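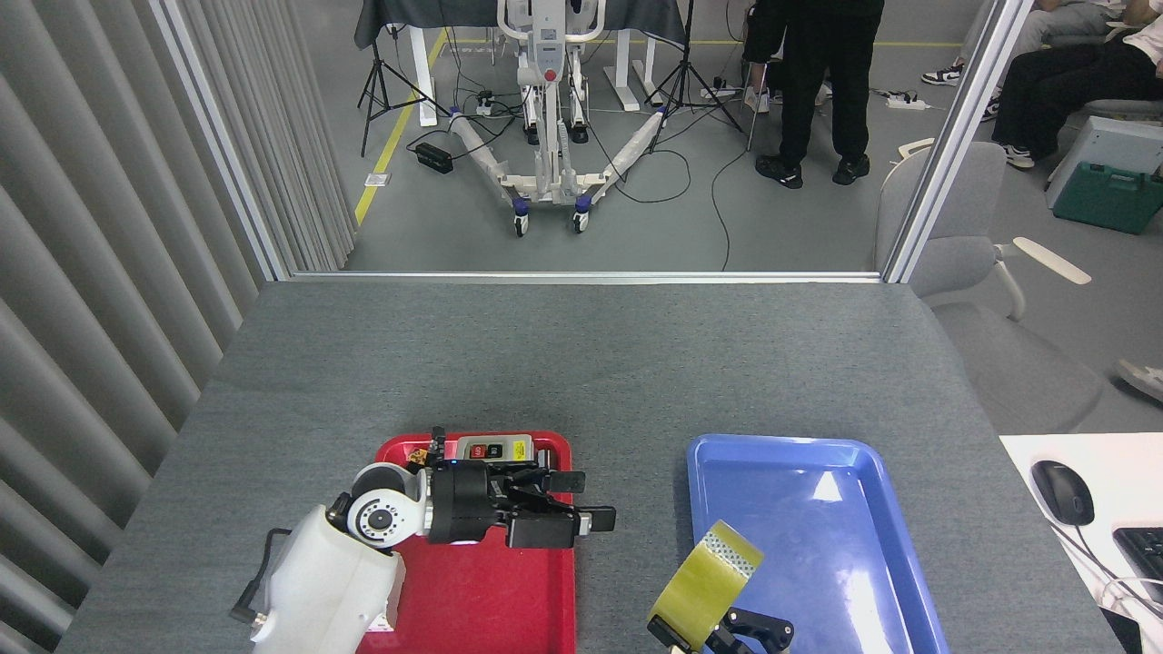

Payments Data Office, Ferraro Savings Bank

Branch and Card Payments Extract: Data Card

Summary

The Branch and Card Payments Extract is a monthly table of payment totals drawn from the bank's core ledger and its card processing system. It was prepared to support the replacement of the older reporting platform, known internally as Drimmont, and is now the standard source for questions about payment volumes by branch, product and channel. The extract holds totals only. It contains no customer names, account numbers or card numbers.

Coverage

The extract covers 141 branches and service points, including those that joined the bank with the Nalanside Building Society. Branches that have closed remain in the table under their original code, with a closing month entered in the status column. The Pumbridge operations center appears as a branch for ledger purposes and should be left out of any comparison between branches, as it books payments on behalf of others.

Card payments are assigned to the branch that holds the account. Cash withdrawals are assigned to the branch or machine where the cash was taken out. The two figures cannot be added together to produce a measure of activity at one location.

Contents

The delivery consists of 5 files:

payments_monthly.csv: one row per branch, product and channel for each month
branch_codes.csv: current and former branch codes, with status
product_codes.csv: product names and the family each one belongs to
channel_codes.csv: counter, machine, card, online and telephone
changes.txt: corrections made after first release, newest first

All files are comma-separated and use UTF-8 encoding. Amounts are in whole currency units with no thousands separator. Months are written as year and month in a single six-character field. An empty cell means that no value was supplied. A zero means that the source system reported no payments.

How the figures are produced

Ledger entries are read after the month-end close and matched to the card processor's settlement file. Where an entry appears in both, the ledger amount is kept and the settlement amount is used only as a check. Reversals are netted against the month in which they were booked, even when the original payment was made earlier. As a result, a small branch may show a negative total in a quiet month. These values are correct and should not be removed.

Product codes from Nalanside were mapped to the bank's own list before the first release. Of 892 codes in the original list, most had a direct match. The remainder were placed in the family called Other Legacy, and their history should be read with care. The mapping is held by the Payments Data Office and can be supplied on request.

Known limitations

Telephone payments were recorded as counter payments until the May release. Earlier months have not been restated.

Any cell based on fewer than 400 payments is rounded to the nearest hundred currency units. Totals built by adding rounded cells will differ slightly from the published branch total, and the published total should be preferred.

Standing orders between two accounts at the same branch are excluded. Standing orders between branches are included and appear once, at the paying branch.

The extract is not suitable for regulatory returns, fraud review or the assessment of individual staff. Separate sources exist for the first two purposes.

Access and use

Access is open to staff in Finance, Operations and Internal Audit. Other departments should apply through the data request form and state the purpose, the months needed and the name of the manager responsible. Copies may not be stored on personal devices or sent to outside firms without written approval from the Payments Data Office.

Reports that use the extract should cite its title and the release month. If a chart combines the extract with figures from Drimmont, the month in which the source changes must be marked on the chart.

Maintenance

A new release is placed in the shared directory after each month-end close, normally by 4 p.m. on the day the ledger is signed off. Corrections to earlier months are issued with the next regular release and entered in changes.txt. Column names will remain fixed within a calendar year.

The data owner is Tullio Donati, Payments Data Office. Errors should be reported through the service desk under the category Payments Extract, with the branch code, month and product code of the row concerned.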